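The Woman Who Owns 41 Baskets and Would Like to Own Fewer

Feb 2, 2021

She asked me not to use her name, on the grounds that her mother still thinks she is in "furniture proper." She is in baskets. She spent seven years buying storage for Tralell, a chain of home stores, and now goes into people's houses and tells them where to put their mail. I had expected to talk for twenty minutes. We went well past lunch.

Her own place is a rented upstairs with a kitchen, a workroom and a hall closet that she opened for me slowly, the way you'd open the door on a sleeping dog. It held most of the collection. Samples, she said. She has 41 at last count, and she knows the number from having moved them up the stairs herself in October.

"I tell clients not to buy a basket until they know what's going in it," she said. "Then I go home to that."

We sat down with coffee and I asked what people get wrong first. She didn't need to think.

"They measure the shelf. They never measure the stuff. I had a man with a beautiful shelf, measured to the hair, and he'd bought four bins for it from Dristia, the ones with the rope handles. Lovely bins. What he owned was extension cords and a waffle iron. The waffle iron didn't fit in any of them. It had been sitting on top of the bins for a year, like a hat."

She has opinions on material, and they are not gentle. Seagrass sheds. Felt slumps, and then you have a bag. Clear plastic is fine in a refrigerator and depressing everywhere else. Wicker she will discuss only if pressed, so I pressed. "Wicker is for bread and for snagging sweaters," she said. "It should pick one."

What she likes is white wire mesh, and she likes it a great deal more than I had thought possible. I said it looked a bit like office supplies. She said that was the highest praise I had given anything all morning.

Her argument goes like this. A basket with solid sides is a place where things go to be forgotten, and people are very happy to forget things. With a wire one you can see the unpaid bill from across the room. She had a client who hated hers for three weeks and then paid a parking ticket for 400 dollars that had been sitting in a handsome lidded box since before the pandemic. "She still hates the basket," she said. "I didn't promise she'd like it."

The part she cares about most is the bottom. Plenty of wire baskets are wire all the way down, and then pens go through, and keys get stuck with their teeth in the grid, and anything that stands on small feet falls over. She wants a flat, solid floor with the mesh kept to the sides. She also wants the front lower than the back, so a hand can go in without climbing.

"You reach over the front a dozen times a day," she said. "Why would you make that a wall?"

I asked if she had ever persuaded a store of this. She laughed for a while. At Tralell she once brought in 920 of a low-fronted model made by a small supplier called Mujić, and they sat in the warehouse through two seasons, until somebody photographed one full of lemons. Then they were gone in a month. The lemons bothered her. "Who has that many lemons? But fine. Lemons."
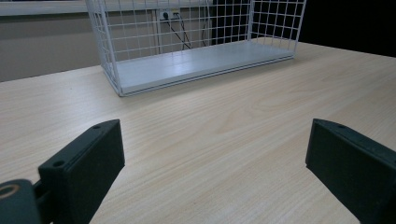

On leaving it empty

Her first rule for a new basket is that it spends a day on the table with nothing in it. I took this for a bit of theater and said so. She took no offense, having heard it before, mostly from husbands.

"Put it out in the morning and go about your business," she said. "By dinner the house has told you what it's for. If there's a glove in it, it's a glove basket. You can argue, but you'll lose."

She tried this at my request with a skeptical couple who had ordered a whole wall system from Lalareck and were waiting on delivery. By evening their empty basket held a phone charger, half a roll of tape and a single child's sock. They canceled a third of the wall.

The second rule is about the table. A basket gets one end of it and no more, and the rest stays bare for whatever people do at tables. Once a second basket arrives to keep the first one company, she said, you are running a shop.

I mentioned the closet.

"The closet is research," she said, and went to see about more coffee. While she was gone I put my keys, gloves and notebook down on her clean table, in three different spots. She came back, looked at them, and went off down the hall. I heard the closet door.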